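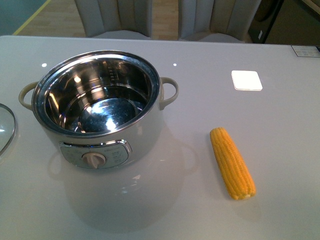

Respondo a Dénes por partes, que su mensaje lo merece y además he dormido mal. Lo del coro y la hora de la oración se puede arreglar sin convocar al obispo ni al imán, y mucho menos a los dos en la misma sala, que ya vimos en abril cómo acaba eso. Yo propongo empezar por lo que tenemos en común, a saber, el hambre: una olla eléctrica blanca, una mazorca de maíz al lado y la mesa despejada me parecen un programa ecuménico más sólido que el folleto de 11 páginas que nos mandaron de Lestell. Del folleto, por cierto, sigo sin entender el apartado de «acústica espiritual».

Dénes Barta escribió:
> Compañeros:
> Insisto en que el festival de música sacra no puede meter a un grupo
> de metal entre las vísperas y los cantos sufíes. No tengo nada contra
> los de Skirken, que son chicos educados y saludan en la escalera, pero
> su versión del Salmo 130 dura 15 minutos y en ella no se distingue una
> sola palabra, ni en latín ni en ningún otro idioma. Mi suegra preguntó
> si se encontraban mal.
> Además, el patio del Prado tiene vecinos. Y los vecinos tienen
> teléfono.
> Pido que se vote si «música sacra» significa algo o si lo quitamos ya
> del cartel.

Sobre si «música sacra» significa algo: llevamos discutiéndolo desde la primera edición, cuando el problema era un acordeón. Hubo quien dijo que el acordeón era instrumento de taberna, y hoy la misma persona (no la nombro, está en copia) llora cada vez que lo oye en el ofertorio. No digo que dentro de unos años vaya a llorar con un pedal de distorsión. Digo que yo no apostaría en contra.

Sobre Skirken: fui al ensayo. Es verdad que no se entiende la letra. Tampoco se le entiende al barítono de las vísperas, y a él le ponemos flores. Los chicos llevan el salmo impreso, se lo saben entero y el batería me corrigió una cita de Job, cosa que todavía me escuece. Les pregunté si podían dejarlo en algo más corto y me contestaron que el texto dice «desde lo profundo» y que a lo profundo no se llega en tres minutos. No supe qué responder. Si alguien tiene una réplica teológica, que la mande a la lista antes del ensayo general.

Sobre los vecinos, ahí sí le doy la razón a Dénes. El patio del Prado rebota todo. El año pasado las campanillas tibetanas se oyeron en la farmacia. Mi propuesta de horario:

19:00 vísperas
20:00 cantos sufíes
21:00 cena compartida
22:00 Skirken, dentro, en el salón, con las puertas cerradas

Así no hay metal entre lo uno y lo otro, la gente que quiera irse se va cenada y los que se queden saben a lo que vienen. En el salón caben 60 personas sentadas, aunque tengo entendido que sentarse no es la costumbre del público de Skirken. Habría que retirar las 2 vitrinas de los exvotos. Eso no lo pienso negociar, porque las limpié yo.

Queda el equipo de sonido. Fudik nos alquila el mismo que otras veces, pero esta vez quiere fianza, a raíz de lo del incienso dentro del altavoz. El grupo trae sus amplificadores. Los sufíes no quieren micrófono. El barítono quiere tres.

En cuanto a la votación, me parece bien que se vote, siempre que la pregunta sea una que se pueda contestar. «¿Significa algo la música sacra?» lleva unos cuantos siglos abierta – no creo que la cerremos con un sí o un no por correo. Yo votaría el horario y la fianza. Respuestas a la lista, por favor, y no solo a mí, que luego me acusan de quedarme con los votos en contra.

Un abrazo, también a la suegra.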